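Workshop notebook, April, sound and edit room

Pastholm trailer, version 48. Yakubu sent the new cut over at 6:40 this morning with a note saying it "finally sells the cast." I watched it twice with the sound off and I'm not convinced. It sells one face. The other leads get a line each and then the music eats them.

Colleen's argument is that people will come for the singer. Maybe. She has a big following at home, but following a singer and paying to sit through her first foreign film are different habits, and I haven't seen a number that ties one to the other. 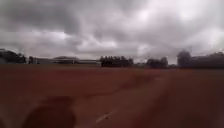

Bouchard, the distributor, did send a number. The test screening had 322 cards back and they say the audience "responded strongly" to her. I asked Dale for the wording of the question. It was "Did you enjoy the lead performance?" with yes first and no box for unsure. I wouldn't hang a poster on that.

Dubbing. Solange redid the kitchen argument and it's better, though the breath before "you never asked" still lands early. File is 2616 in the Juko folder. Please don't rename it again, Dale.
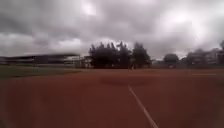
2 min read

Ward wants to swap the dubbed voice for the singer's own accented English in the last reel. He says audiences like to hear the real star. They might also wonder why she changed voices an hour in. I said I'd mix both and keep quiet until people had listened.

Did both after lunch. Her own take is flat in the middle and very good at the end, where she nearly loses the word.

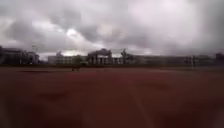
Still doubtful about the Fasedska song over the credits. The contract says it has to be there, so levels only: down a touch on the first verse, strings left alone.

To do: fix the breath, ask Bouchard for the blank card, send Ward both mixes without labels.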